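# Gripper loses the cloth and then reports a false collision, where to look first?

**dutico_user14**

Hello all. I have a small arm on a table and I use it for folding cloths. The gripper is from Dutico, the control program is Cullik. Since Saturday it goes wrong at the same step. The arm comes down to take the side edge of the cloth, closes the fingers with no cloth between them, lifts, and then stops with code 832 (force limit). After the stop I cannot jog it up, I must release the brake by hand.

What I did already:

- calibrated the wrist camera again, two times
- changed the finger pads
- put the force limit higher, from 832 appeared to 1196 appeared, so I put it back

With the old gray towels it works well. With the blue cloth it fails almost every time. Is my gripper broken, or is the camera?

---

**Betby_bench**

Update the firmware. I had 1196 also and after the update it was gone.

---

**quiambao_line2**

I do not agree that firmware is the first thing. Please do not raise the force limit again before you know the cause. If the fingers press on the table with a higher limit, you can bend the wrist mount, and your own hand is near it when you release the brake. Press the emergency stop before you touch the brake.

I had nearly the same fault on our folding station. There were two problems together, and one was hiding the other.

1. **The height was wrong.** Cullik takes the table height from the last calibration. If you calibrate with a cloth on the table, the zero is too high, and on the next calibration without cloth it is different. Calibrate only on the bare table and write down the value. Mine was 2934 in the raw counts and it should not move much from day to day.

2. **The edge was found in the wrong place.** Open the wrist view at the moment before the fingers close and look at the border of the cloth. On a soft blue cloth like the one below, the border on the right is wavy and a little blurred, and the tone of the cloth itself goes lighter and darker. There are also faint creases. My edge finder sometimes chose a crease and sometimes the pale side. 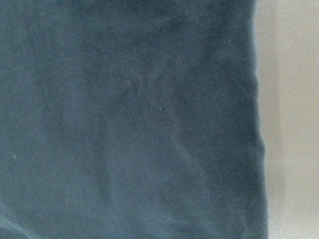
3. **Change the edge setting.** In the Cullik vision page, turn off "straight edge only" and make the smoothing stronger. Then save the view for 14 attempts at low speed, and check where the line is drawn in each one. If the line jumps, the fault is in the detection and the gripper is fine.

4. **Test the gripper alone.** Put the cloth edge between the fingers with the arm stopped, close from the menu, and pull softly. If it holds, you do not need new parts.

---

**dutico_user14**

Thank you. It was the calibration, I always did it with a cloth lying there. After I made it again on the bare table there is no more 832. The edge line still jumps on the blue cloth, so now I am trying the smoothing. I did not do the firmware yet.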